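3.2 Windowsills as storage surfaces

The second group of surfaces in the Drullville survey consists of deep interior windowsills, which the residents did not list as storage when asked but which held objects in 13 of the rooms visited. Sills were recorded before any tidying took place, with all items left where the household had put them. The sill treated in this section belongs to a bay window and is faced in speckled stone. A water bottle was assigned to the class "short-stay item" under the scheme of Section 2.

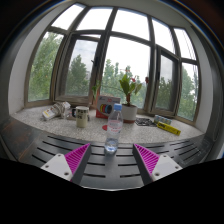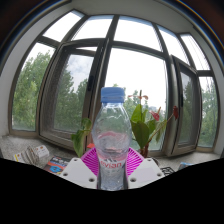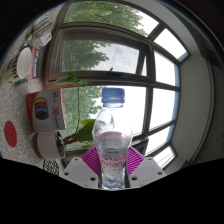

Figure 2. Clear plastic water bottle with a blue screw cap at the bay window.

The scheme separates objects by expected length of stay. Short-stay items are those that a resident intends to use, empty or carry off within a day: drinks, keys, mail, glasses. Long-stay items have a fixed position and are moved only for cleaning. Potted plants make up the largest share of the long-stay class on sills, for the obvious reason of light. A third class, residue, covers packaging, string, loose caps and similar matter with no assigned place elsewhere in the home. Residue is the most difficult class to code. A paper bag may be waste or may be kept for reuse, and the coder cannot settle the question from its condition alone. In such cases the resident's answer was taken as final, and where no answer was obtained the item was coded as residue.

Bay windows differ from flat windows in two respects that bear on the results. First, the sill is wide enough for objects to stand in front of one another, so that items at the back are reached only by moving those at the front. Second, residents tend to keep clear the section below any sash that opens inward, and the remaining length fills more densely as a result. Both effects were noted in the earlier Fernow interviews, where sill depth was estimated by eye. In the present survey depth was measured at the midpoint and at 2 further points, one near each end.

Bottles raise a separate question of stability. A partly filled bottle has a low center of mass and stands well on smooth stone, while an empty one is easily knocked over by a moving sash or curtain. The coding sheet therefore records fill level as empty, below half, or half and above. Label text was entered only where it could be read without turning the bottle.

Tidying instructions followed the Krajčí protocol with one change. The original protocol clears a surface from left to right. On sills with plants this led to repeated reaching across foliage, and the order was revised so that front items are removed first and rear items second. Plants stay in place unless the resident asks for the stone beneath them to be wiped. The revised order was adopted in March and applied to all later visits. Sills cleared under the earlier order are reported separately in Section 4 and are excluded from the comparison of clearing times.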